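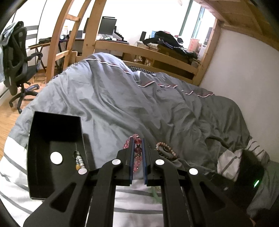

Liam Ní Mhurchú asked whether the dedicated server for Wondomance has to run on the same machine as the game client. It does not. The server is a separate download and needs no graphics card. The steps below set up a private match server on a spare Windows or Linux computer.

## Before you start

- 64-bit system with 8 GB of memory
- Server package, build 702 or later
- Router access, so that you can forward a port
- A wired connection for the host

Builds older than 702 use a different settings file and will not read the one shown here.

## 1. Unpack the server

Create a folder outside your game library and unpack the package into it. If the server sits inside the game folder, the next client patch will overwrite your settings.

Start the server once, wait for the line `Ready`, then stop it with Ctrl+C. The first run writes `server.cfg` and an empty `bans.txt`.

## 2. Edit the settings

Open `server.cfg` in a plain text editor and change these lines:

```
name = Noonan Night Matches
map = ovoldale
mode = team
max_players = 16
port = 1795
password = changeme
```

Map names are lower case. A misspelled name does not produce an error; the server loads the training map instead. Pick your own password before you open the port. 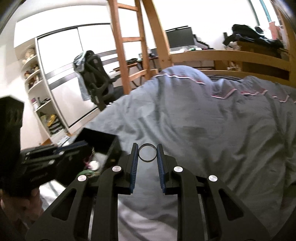

Leave `tick_rate` at its default until the server has run a few full matches. Raising it increases both processor load and upload traffic, and on a home connection the upload is usually what runs out first.

## 3. Open the port

Forward UDP port 1795 on the router to the local address of the host. Reserve that address in the router's DHCP table, or the rule will point to the wrong machine after a restart. TCP is only needed for the remote console, which is off by default.

On Windows, allow the server program through the firewall for private networks. Allow public networks only if the host's connection is set to that type.

## 4. Test the connection

Join from the local network first, using the host's local address. Then have a player outside your network join with the public address.

| Code | Meaning | Fix |
|---|---|---|
| 114 | No reply from server | Check the port rule |
| 213 | Build mismatch | Update client or server |

A client on the same network may get code 114 when it uses the public address. Many routers do not loop traffic back, and the server can still be reachable from outside.

## 5. Add the map rotation

Create `rotation.txt` next to the settings file, with one map per line:

```
ovoldale
brudetti
```

The rotation replaces the `map` line. Restart the server to load it. Brudetti takes longer to load than Ovoldale, so set `load_wait` to 60 if players on slower disks are dropped between rounds.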